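Talk notes: Laying out a small kitchen so things go back where they came from
Trorby community hall, Sunday, 31 chairs booked, talk to last 25 minutes plus questions

Start without slides. Ask for a show of hands: who has a drawer at home that will not shut? Wait for the hands. Then say that most of this talk is about that drawer.

Say where I am coming from. I fitted out the shared kitchen at Brorkside, then the one at Distard, and got a fair amount wrong at Brorkside. The budget there was £3,495 and too much of it went on cupboards. At Distard we spent around £2,000 and bought fewer cupboards and a better worktop. People cook more at Distard. I can't prove the worktop is the cause, but I would spend the money the same way again.

First point. Lay everything out before deciding where anything lives. Take it all out of the drawers and put it on a table. Plates in one place, pans in another, cutlery where you can see each piece. Do this in daylight if you can. It takes most of a morning, and the kitchen can't be used while it is going on, so warn people.

Second point. Sort by job. A frying pan belongs near the hob, even if it is the wrong shape for the cupboard there. The spoon you stir with should be near it too. The spoon you eat with is a different matter and goes with the plates. At Brorkside we kept all the spoons together and people crossed the room every time they wanted to stir something.

Pause here. Someone usually asks about forks. Forks go with the plates, with one kept back for the cooking side if people like to use a fork for eggs.
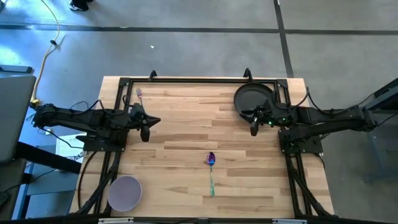
Third point. Colour helps more than labels do. A spoon with a teal-green handle and a purple-blue bowl is easy to find again, and people remember where they put it. The same goes for a pale lavender plate. A black frying pan looks like every other black frying pan, so it needs a fixed place, with a hook or a shelf of its own. We tried labels on the drawers at Brorkside and they had peeled off by September.

Do not say everyone should go out and buy coloured cutlery. Somebody at the Benavides talk took it that way. Say that if you already own odd pieces, keep them, and use them for the jobs where things go missing.

Fourth point. The worktop. Strips of light wood, butcher-block style, are what I would choose for a shared kitchen. Marks can be sanded out. Oil it when it starts to look dry and wipe up standing water. Hot pans go on a trivet — say this twice, slowly. Both scorch marks at Distard came in the first week.

Mention the size of the clear space. You want room for a plate, a pan and a chopping board side by side with nothing overlapping. If the kettle and the toaster have taken that space, move the toaster.

If time is short, skip to the drawer.

The drawer. Go back to the question from the start. Tell them to empty it, put back only what has been used in the past 3 months, and box up the rest with the month written on the lid. Leave the box in the hall cupboard. Anything fetched out of the box earns its place back in the drawer. At Distard the potato masher came back and the melon baller didn't.

Questions likely to come up: dishwashers (put plates within one step of it), children (low shelf for plastic cups, knives up high), and what to do about people who won't put things back. For the last one, say that I still haven't solved it at Brorkside, and ask the room what they do.

Handouts are on the table by the door. Chairs to be stacked by half past four.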